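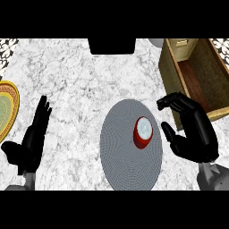

The kitchen counter scene in our simulator, with the right hand curled beside the red cup.

Grasp planner update: Graltex 7 is out for everyone

We've been itching to share this one! Version 7 of Graltex, our planning and control toolkit for two-armed robots, left testing on Sep 26, 2025, and the biggest change is in the part that decides what a hand should do in the last few centimetres before it touches something.

Until now the planner worked out a whole grasp in one go. It picked a wrist position, picked a finger shape, and drove towards both. That was fine for big boxy things and pretty miserable for cups, where a thumb arriving slightly early would push the target across the counter (those of you on the Lister pilot will have seen plenty of this in August). The new planner splits the reach in two. First the hand forms a loose C shape near the object and holds it, then a second, much faster loop takes over and closes the gap using fresh position estimates. The fast loop runs at 40 updates a second on an ordinary desktop, with no graphics card needed for the planning side.

Rosimeire Fontes wrote most of the second loop, and she also tidied up something that had annoyed us for ages: the idle arm. When only one hand has a job, the other now gets a proper resting goal of its own, open and well clear of the mat, and the planner treats it as an obstacle like any other. Before this it would sometimes drift inwards and block the reach. Fixing it took 16 lines in the end, after a great deal of staring at logs.

There's more in the scene tools too. Kırmızıgül, our scene builder, can now shuffle the clutter on a counter between runs, so you can keep the cup and placemat where they are and vary the plates and boxes nearby. Marble textures used to confuse the perception module badly, as grey veining was read as object edges, and we've added 40 stone and tile surfaces to the training set to deal with that. Shiny cups are still harder than matt ones. We're working on it, and if you have awkward crockery models you're happy to share, please send them over!

One thing to watch when you upgrade: old Fludance recordings will play back, but the finger joint order has changed, so run the converter first or you'll get some very odd hand shapes. The converter is in the tools folder and the notes beside it cover the two settings you may need to change by hand.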